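Facilities and Automation Board > Capital Requests > Disassembly cell, budget advice sought

Posted by e_quintana
Colleagues, I am preparing the equipment request for an arm and gripper cell at our Wustthorpe refurbishment centre. The intended work is the handling of drives in desktop computers, with the case open and the gripper working close to the power supply and wiring. Comments on the draft are welcome before it is submitted in January.
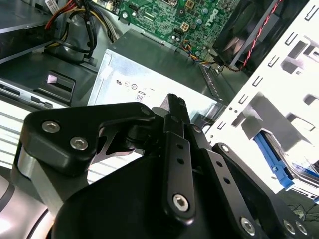
Draft items for comment
1. Arm, gripper and wrist camera: quotations from Namora and Paredes.
2. Practice fixtures: 14 printed boards at $19 each.
3. Spare fingertips: one set at $269.
Ezequiel Quintana

Posted by ledger_north
I would question item 2. A centre that already holds retired computers has no shortage of practice material, and the allocation would be better directed to spares.

Posted by witilach_ops
I must respectfully disagree. Our Witilach site purchased fixtures first and I would do so again. A printed panel with sockets permits insertion work to be programmed and repeated at modest cost. 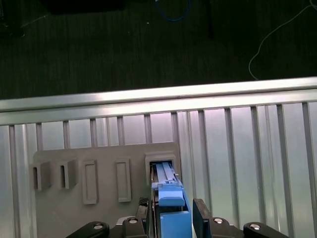 Replacement boards should be charged to consumables, as a capital line is difficult to amend once approved. I would also ask both suppliers to quote fingertips separately from the gripper body.

Posted by ledger_north
The accounting point is accepted. My reservation stands: a square socket will not teach anyone the behaviour of a drive in its caddy.

Posted by e_quintana
Both views are noted. I propose to halve item 2 and add a line for drives and blue caddies.
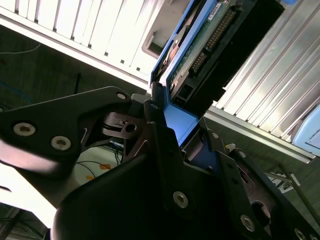

The new line would be capped at $561, with freight to Wustthorpe included. I will circulate the revised draft once Paredes has confirmed its lead time.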